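Chapter 4
Knowing Where the Hands Are

Before a program can learn to fold a cloth, it has to answer a question that sounds almost too simple: where are the hands right now? This chapter is about the software that answers it, and I think it's the most fun you can have with a square and a little geometry!

Our main tool is the fiducial marker, a black-and-white square pattern whose size we know in advance. Find its four corners in a calibrated camera image and you can solve for its position and its tilt. Put markers on a cube and you have several faces to choose from as the hand turns.

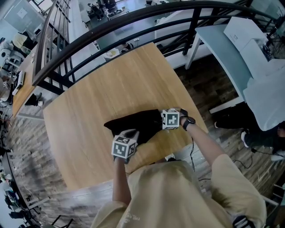
The trouble starts with time. A pose is only useful if we know when it was true, and two streams seldom tick together. Our example code, a small library called Gista, stamps every pose on arrival and then fits a smooth path through the stamps. In Section 4.3 you'll write that fit yourself, first for 100 poses and then for a full log of 818 – and you'll see quickly why the lazy version crawls.

Wide-angle lenses bring a second puzzle. Straight railings and ceiling beams come out curved, so we have to model the bending before we trust any corner near the rim.

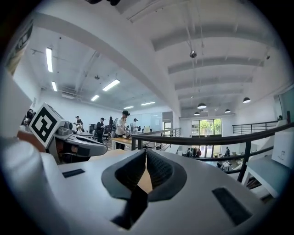
Zulley, 23rd June

Italo Leone read a draft of this chapter and asked for one more exercise, so Problem 51 is his. It hides one marker partway through a motion and asks your filter to carry on without it. Try it before you read Section 4.5.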